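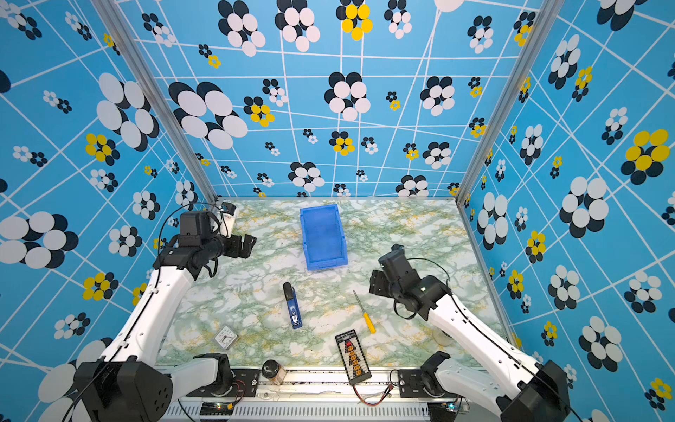 Large flowers on a sky-blue ground, with a pale marble pattern for the table surface.

How to hang patterned paper on a small wall

I papered the corner of my work room in November and made most of the mistakes already, so maybe this page can save you a roll. It is for paste-the-wall paper. If yours is the older kind, you must brush the paste on the paper and let it soak before hanging.

Before you buy

Measure the width and the height of every wall, then look on the label for the pattern repeat. Mine was 56 cm, and with such a repeat you lose a lot at each cut. For three short walls I needed 3 rolls. Check that all of them have the same batch number. My first order from Zallell came with two different ones, and the blue was not the same by daylight.

Preparing the wall

Fill the holes, sand them and wipe off the dust. Then put on one coat of primer and leave it for 12 hours. I used Prellel, but any primer for bare plaster will do.

Hanging

Draw a vertical line with a level, one roll width from the corner. Do not trust the corner itself – in my house not one of them is straight.

Brush paste on the wall a little wider than the strip. Start from the top, leave 5 cm extra at the ceiling, and smooth from the middle to the sides. Match the next strip at eye level first, where a bad join is seen most.

In a corner, never fold a full strip around. Cut it so that only 1 cm goes to the next wall, and begin there with a new vertical line. The pattern will be a little broken in the corner. With big flowers this is hard to notice.

Trim with a new blade. I change mine after every second strip.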